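We use cookies to keep this site running and to remember your settings. Accept | Manage preferences

Teaching by Hand: A Gallery from the Waltemcombe Workshop

24 August 2021 | Posted by the Nava project blog

I've been promising a gallery page since April and I finally sat down and did it! If you're new, Nava is our little project at Sikico for showing robots how to do fiddly everyday jobs. You pick up a pair of hand-held grippers, do the job yourself, and the recording goes off to be turned into something an arm can learn from. No code on the demo side at all, which suits me, because I'm much better with my hands than with a keyboard.

We started out on remote control. I spent most of the spring with the Bundix sticks, steering an arm from across the room, and I have to say I loved it for big slow moves like sliding a box along a shelf. For anything small it drove me up the wall. You push the stick a hair too far and the whole wrist swings past where you wanted it, and then you're chasing it back. A simple cord job took me 135 seconds on the sticks. With the grippers in my own hands I got it down to 65, and my shoulders stopped aching too.

So these days it's nearly all hand-held. The target for each task is 75 good demos, and a good demo means I don't fumble, don't stop to think halfway, and don't grab the same thing twice. (I throw out a lot of demos.) The best trick I've picked up is to move a bit slower than feels natural and leave the jaws open a beat longer before closing in. It feels silly, like acting in a very dull play, but the recordings come out so much cleaner.

The other thing is using both hands properly. I'm very right-handed, so my left wants to just hang around and hold things, and I have to remind myself to give it a real job now and then.

Power strips are my current obsession. 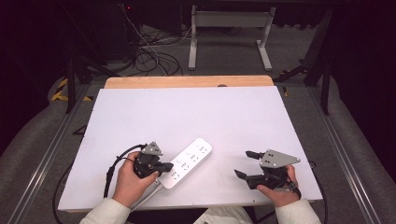 I like to change the angle between takes, a little left, a little right, turned halfway around, so the arm doesn't end up thinking everything in life arrives perfectly straight. Cords are the hard part, though. They spring back, they roll, they have opinions! I've done nine sets on this task and I still get caught out by a cord that won't stay where I put it.

Next up is folding small towels, and I'm already nervous about the corners. If you have a household job you'd like to see us try, drop it in the comments and I'll add it to the list.

© 2021 Sikico, Waltemcombe | Contact us | Back to top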